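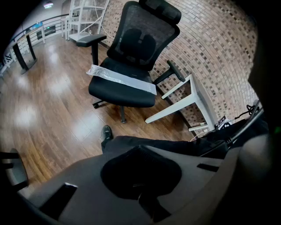

Dovach Candle Mould - Storked Pillar, Single Cavity

Product code: 3584
Made by: Rankin
Material: flexible silicone
Finished candle: 98 mm tall, 40 mm across the base
Wax needed: see pouring notes
In stock at our Nasbridge shop and online

The Dovach is a one-piece pillar mould with a pair of wading birds in low relief, standing back to back among reeds. The birds run up most of the height of the candle and the reeds fill in the sides, so there is no plain face and it can be set down any way round. It suits soy, beeswax and paraffin, and plenty of customers use it for plaster as well.

The wall of the mould is thicker than on the older version. It holds its shape without a clamp, though we still put two wide elastic bands round it when pouring beeswax. The slit runs down one side only and stops short of the base. Please don't cut it any further to get the candle out. If it is sticking, the wax is still soft in the middle.

Wick and pouring

There is a small dimple in the base to show where the wick goes through. The mould comes unpierced. Use a wick needle and keep it straight, as a large hole will leak and can't be closed up again. A dab of mould sealer or reusable putty on the outside is enough to keep the wax in.

Warm the mould slightly before you pour, especially in February when the bench is cold, or you may get frost marks on the birds' necks. Pour slowly down one side until the wax covers the reeds, tap the mould to bring up the bubbles, then fill to the line. Keep a little wax back for topping up. Soy sinks less than paraffin but still leaves a dip round the wick.

Leave it overnight. Peel the top edge back all the way round first, then open the slit and ease the candle out from the base. The beaks are the weak point. Bend the mould away from the candle and leave the candle still.

Colour

The relief shows up best in pale wax - cream, sage or a light grey. Very dark dyes hide most of the reed detail. For an antique look, brush a thin coat of brown wax paint over the finished candle and wipe it off the raised parts with a soft cloth.

Care

Wash in warm water with a drop of washing-up liquid and let it dry standing up. No scouring pads. Store it empty and away from sunlight, with nothing heavy on top, as a mould left squashed for a few weeks will give you a leaning candle. Release spray isn't needed for wax. For plaster, use a thin film and wash it off before going back to candles.

The mould can be used for melt and pour soap, but fragrance oils stay in silicone, so keep one for soap and one for candles if the smell matters to you.

Other moulds in the Storkedness range

Storkedness Tealight Tray, six shapes
Storkedness Nest Bowl
Storkedness Tall Taper, pair
Storkedness Wax Melt Bar

All of these were drawn by Morven Buchanan and match the Dovach. The first batch was limited to 350 moulds and had a slightly shorter beak on the left-hand bird. Those have sold out and the current mould replaces them.

Delivery and returns

Moulds go out by second-class post in a card box. Unused moulds can be returned within 30 days if the base hasn't been pierced. If yours arrives with a tear or a blocked cavity, send us a photo and your order number and we will post another.

Page last updated August 18, 2022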